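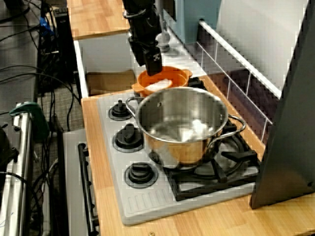
Kirstin Purves wrote in May that the evening sessions had given her "a reason to cook again", and asked that the program run through the winter. Her comment is one of 78 returned on the participant forms, and it reflects the general tone of the responses received by the Lallness Community Kitchen Program during the reporting period.

Lallness Community Kitchen Program
Second progress report to the Modise Fund
July 2019

1. Purpose of this report

This report covers the second stage of the grant made by the Modise Fund to the Lallness Neighbourhood Centre. It sets out the work completed, the results to date, the matters that have caused delay, and the changes proposed for the final stage. A financial statement has been sent separately.

The grant supports low-cost cooking classes and shared meals for adults living in Lallness and the neighbouring district of Nesow. The program is open to all residents but gives priority to people who live alone, people who have recently moved into public housing, and carers.

2. Activities completed

The Centre delivered 69 sessions in this stage. Most were held in the evening at the Lallness hall. The remainder were held during the day at the Nesow library annexe, which became available earlier than expected after the library changed its opening hours.

Each session follows the same pattern. Participants prepare one main dish and one side dish, eat together, and clean up before leaving. Recipes are chosen for cost, for the use of seasonal vegetables, and for whether they can be made at home with one large pot and a single burner. This last point was added following the first stage, when a number of participants reported that they had no working oven.

In total, 2,656 meals were served or taken home. The figure includes portions packed for household members who could not attend. It does not include the two open evenings, at which soup and bread were offered to visitors without registration.

A recipe booklet was printed in plain English, with large type and metric measures. Mulugeta Gudeta prepared the section on lentils and split peas and led the four classes based on it. These were the best attended of the stage and will be repeated.

3. Attendance and participant views

Attendance at Lallness was steady. Attendance at Nesow was low for the first weeks and improved once the starting time was moved back to fit the bus timetable. The Centre accepts that the timetable should have been checked before the sessions were advertised.

The participant form asked what people had cooked at home since joining, what they found difficult, and what they would change. The most common difficulty was the price of fresh food late in the pay fortnight. The most common request was for more dishes that keep well in the fridge. Several people asked for shorter introductions and more time at the bench, and session leaders have been advised accordingly.

Rizwan Jafri wrote that the classes were useful but that the hall was too noisy for anyone with a hearing aid when both groups were working at once. The Centre has now staggered the two groups by half an hour. Rubber mats have also been placed under the trolleys.

Some comments were less favourable. Four respondents felt that the waiting list was not explained clearly, and one had been told two different things by telephone. The list is now kept in one place and each applicant receives a letter stating when they can expect an offer.

4. Food safety and training

Seventeen participants enrolled in the accredited food handling course, and all but three have finished it. The remaining three have been offered places in the next intake at no cost to them. Gorazd Vukadinović has taken on the role of food safety supervisor for both sites and has rewritten the cleaning schedule, which had not been revised since the hall kitchen was refitted.

The council's inspection of the Lallness kitchen was satisfactory. The inspector recommended a second hand basin and better labelling of stored dry goods. The labelling has been done. The basin requires the consent of the hall's owners, and a written request has been lodged.

5. Matters causing delay

The cold room supplied by Zoller was delivered five weeks behind schedule. During that time perishable food was bought on the day of each session, at a higher price and with more staff time than had been budgeted. The supplier has agreed to waive the installation fee, and this recovers part of the cost. The overspend on groceries has been met from the contingency line and no further call on that line is expected.

Recruitment of a second session leader also took longer than planned. The position was advertised twice. Sizwe Mahlangu has since been appointed for three evenings a week and has completed the required checks.

The proposed visit to the Nesow market garden did not go ahead owing to flooding on the access road. The garden has offered a new date in spring.

6. Proposed changes for the final stage

The Centre seeks the Fund's approval for the following changes, none of which alters the total amount of the grant:

Move the unspent travel allowance to equipment, for the purchase of additional pots, chopping boards and storage containers at Nesow.

Replace the planned printed newsletter with a second edition of the recipe booklet.

Hold one daytime class each month for carers, with respite care provided on site.

Extend the final stage by six weeks – at no added cost – so that the last round of classes is not cut short by the hall's summer closure.

A decision on the extension is the most pressing of these, as the hall's owners require notice of bookings by the end of the quarter.

7. Next report

The final report will include attendance at both sites, the results of a follow-up survey, and an audited statement of income and spending. Enquiries about this report may be made to the Centre's office during business hours.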